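Zodora planner FAQ

Last updated November 23, 2022

Why does it stall before a pick?
Usually the perception node is still waiting on a frame. Check the topic rate first. If it's under 5 Hz, restart the driver, not the planner.

Can I sort by colour only?
Yes. Set sort_mode to colour and give each bin its own label. Similar shades need a tighter hue range, the defualt is pretty loose.
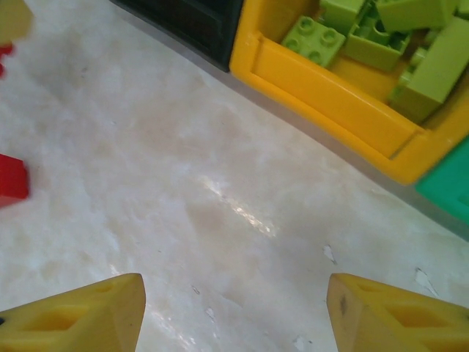 Glare on shiny tabletops can throw off the depth too. Turn on the highlight mask, then recalibrate.

Which port?
1510. Sellby builds from before July used a different one, check your config.

How many plans does it keep?
The last 100. Older ones get dropped, so export what you need.

Does it run on Rocha controllers?
Firmware 8 and up. Older ones wont connect.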